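Teaching by Demonstration – Notes for Unit 4
Simulated arm, wrist view, remote control

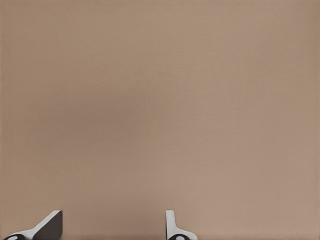
Naveen Sandhu asked after the last lecture why we do not simply take the robot by the hand, as with the real arm, and whether an operator who steers from a screen learns bad habits. It is a fair question and I answer it in the notes of this unit.

There are two common ways to show a task. In hand guiding, the teacher holds the arm and moves it, and the joints record the path. In remote control, the teacher moves a separate device and the arm follows. In the simulator only the second way is open to us, so all Torvik exercises use it.

What the wrist view gives you
The two fingertips stay at the bottom of the view, with the open gap between them. Over a plain surface there is very little to tell you the height. Beginners often go down too fast for this reason. Please move slowly, and use the side view also, when you have it.

What makes a good demonstration
Start from different positions. Do not stop in the middle to think – the robot will learn the pause too. If you miss the grasp and correct it, keep the recording, but mark it as "corrected" in the log.

How many
The Pondis set has 2,614 demonstrations, made by 18 operators. For your exercise 500 steps is the upper limit for one recording. Longer ones are rejected by the upload page.

On the question of habits: yes, it happens. An operator who sees only the wrist view tends to approach always from the same side, and the trained policy does this as well. We will compare two operators in Unit 5.

Reading before Unit 5: handout on action spaces, pages 3 to 7.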